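Reading time: 7 min

Steel-cut oats by the tray: hydration, hold time and reheating

Several readers wrote in after the last issue to ask how a small kitchen can serve steel-cut oats on weekday mornings without someone standing at a pot from five o'clock. The short reply is an overnight soak followed by a covered bake in a hotel pan. The longer reply follows, with quantities, since the quantities are where most attempts go wrong.

The method was worked out by Masanobu Wada at Drondano, the breakfast counter he runs behind the Pindari building. He moved from stovetop oats to baked oats last May and has kept a log of every batch. We have used his log with his permission and repeated the main batch in our own test kitchen.

Why steel-cut oats behave differently

A steel-cut oat is a groat cut crosswise into a few pieces. It has not been steamed and rolled flat, so water has to work its way in from the cut faces. Rolled oats have thin walls and a lot of surface. They take up water in minutes, give off starch quickly and go past their best texture soon after. Steel-cut oats take up water slowly and hold their shape much longer. For a service that runs two or three hours, slow is useful.

The slow uptake also causes the usual fault, which is a pan that looks done on top and has a chalky center in each piece. Raising the oven temperature does not cure this. The outside softens faster, starch thickens the liquid, and the thick liquid moves less freely through the pan. Soaking first is the better fix.

The base batch

For one half-size hotel pan, four inches deep:

700 g steel-cut oats
2,450 g cold water for the soak and bake
10 g fine salt
40 g unsalted butter

The ratio is 3.5 parts water to 1 part oats by weight. Wada started at 4 to 1 and found the result too loose at opening and acceptable only near the end of service. At 3 to 1 the pan set firm within the first hour. Volume measures are not recommended. Cut size varies between mills, and a cup of a fine cut can weigh noticeably more than a cup of a coarse one.

Combine the oats, water and salt in the pan. Stir well, cover and refrigerate for at least eight hours. Twelve is fine. Past eighteen, the surface water turns cloudy and the finished oats have a slightly sour edge, which some customers like and most do not.

In the morning, heat the oven to 325°F. Stir the pan down to the corners. The oats will have settled into a dense layer, and any lumps left at this stage will still be lumps at the end. Add the butter in small pieces, cover tightly with foil and bake for 50 minutes. Remove the foil, stir, cover again and bake another 15 minutes. Rest the pan for 10 minutes before it goes to the line.

In a convection oven, drop to 300°F and keep the same times. Check that the foil is crimped on all four sides. A loose corner cost one of our test pans enough water to change the texture of that whole end.

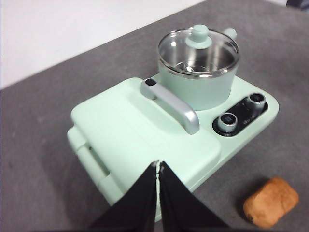
Toasting the oats before the soak is optional. Spread them dry on a sheet pan and heat at 350°F for 12 minutes, stirring once, until they smell like popcorn. Let them cool fully before adding water. Toasting gives a deeper flavor and slightly less thickening. With toasted oats, reduce the water to 3.3 parts, or 2,310 g for the base batch.

Milk in the soak is not advised. It browns along the sides of the pan, and it shortens the time the soaked oats can be kept. If a richer bowl is wanted, stir in 200 g of hot whole milk during the rest. Oat milk can be used the same way. Almond milk tends to separate at holding temperature.

Holding

The target is a product temperature of 150°F or above, taken at the center of the pan. In a steam well this usually means setting the well one step higher than for soup, as the oats conduct heat poorly and the center lags behind the edge. Keep the lid on between portions. Stir from the bottom every 20 minutes.

Oats continue to take up water during the hold. Wada keeps a pitcher of water at 180°F next to the well and adds 60 to 80 g at each stir, starting after the first 40 minutes. Cold water should not be used for this. It drops the temperature of the pan, and it leaves a thin layer on top that does not mix in easily.

With this routine the texture is steady for two and a half hours. After that the pieces begin to split and the pan turns gluey whatever is added to it. A kitchen with a longer service should bake 2 smaller pans with staggered starts.

Portions and yield

The base batch yields around 19 portions at 160 g each, after losses to steam and to the pan. A larger portion of 220 g suits a bowl sold as a full meal. The smaller one suits a side or a buffet. Use a portion scoop and write its size on the prep sheet. Portions served by eye in our tests crept up steadily through the morning.

The Drondano log covers 1063 portions in its most recent stretch. The entries worth copying are dull ones: weight of oats, weight of water, time in, time out, weight of hot water added during the hold, and weight left at close. From these you can work out your own steam loss and adjust the starting water. Change it by 50 g at a time. Larger steps make it hard to tell what did what.

Cooling and reheating

Leftover oats are worth keeping if they come off the line above 140°F and are cooled promptly. Spread them no more than two inches deep in shallow pans and refrigerate uncovered until cold, then cover. They must pass from 135°F to 70°F within two hours, and reach 41°F within a further four. A deep pan left on a shelf in the walk-in will miss the first mark.

Cold oats set into a firm slab. For reheating, break the slab up by hand, add 25 percent of its weight in hot water and warm over medium heat, stirring, until it reaches 165°F. The texture is softer than the first day's. It is good enough for a bowl with toppings and less good plain.

The slab can also be sliced and griddled. Cut it three-quarters of an inch thick, dust lightly with rice flour and cook in clarified butter at 375°F, four minutes per side. Do not move the slices before the first side has browned or they will tear. Serve with maple syrup, or with a fried egg and scallions. Drondano sells the egg version on Fridays and generally runs out.

Toppings and the salt question

Salt at 10 g per 700 g of dry oats is moderate. It supports both sweet and savory toppings. Below 7 g the bowl tastes flat with fruit and needs more sugar to make up for it. Where lower sodium is a requirement, toasting helps more than extra sweetener does.

Keep wet toppings apart from the main pan. Stewed fruit stirred into the batch lowers the pH and carries sugar to the bottom, where it scorches. Dried fruit may be added at the 50-minute stir, with 30 g of extra water for every 100 g of fruit. Nuts and seeds go on at the moment of serving.

Common faults

Chalky centers: soak too short, or oven started from cold.
Skin on top: lid left off, or stirring interval too long.
Thin at opening, correct later: starting water too high. Reduce by 50 g and top up during the hold.
Scorched corners: pan set too close to the oven wall, or corners missed in the first stir.
Gray color: usually an uncoated aluminum pan. Use stainless steel.

Reader question

A reader asks whether a rice cooker will do for a small office breakfast. Yes, for up to 300 g of dry oats, on the porridge setting if it has one. Use 3.7 parts water, soak in the pot for eight hours in the refrigerator, and fill the pot no more than half full. Steel-cut oats foam as they come to a boil, and the foam will reach the vent in an overfilled cooker. Wipe the inner lid and clear the vent after every batch.

Next issue: soft-boiled eggs in a combi oven, with timings for medium and large.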